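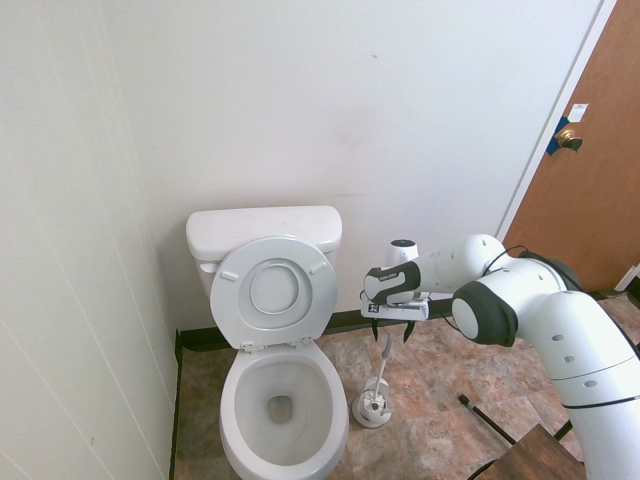

The toilet off the main hall at Jikstead village hall, with its lid up and the brush in its holder.

Jikstead hall toilets to stay open for walkers

22/03/2019

The toilets at Jikstead village hall will stay open every day until the end of August, after the parish agreed to pay for cleaning outside hire hours.

Walkers on the Esotbridge path have had nowhere to stop since the block at Sindness car park closed. The hall was used by 1,094 visitors last summer, when it opened at weekends only.

The parish has set aside £4,000 for the work. Of that, £663 goes on paper, soap and cleaning products, and the rest on a daily clean by Vieira, the Esotbridge firm that already looks after the school.

Cleaning will be done before 11 each morning. The bowl, seat and lid are to be wiped down, the floor tiles mopped and the brush and holder rinsed. Brushes will be replaced every month.

The tiled floor and black skirting will be kept, but the off-white walls are due to be repainted before the summer.

The side door will be unlocked at eight in the morning and locked at six. On days when the hall is hired for a private event, visitors should use the same door and keep to the corridor. Problems can be reported through the form on the noticeboard in the porch.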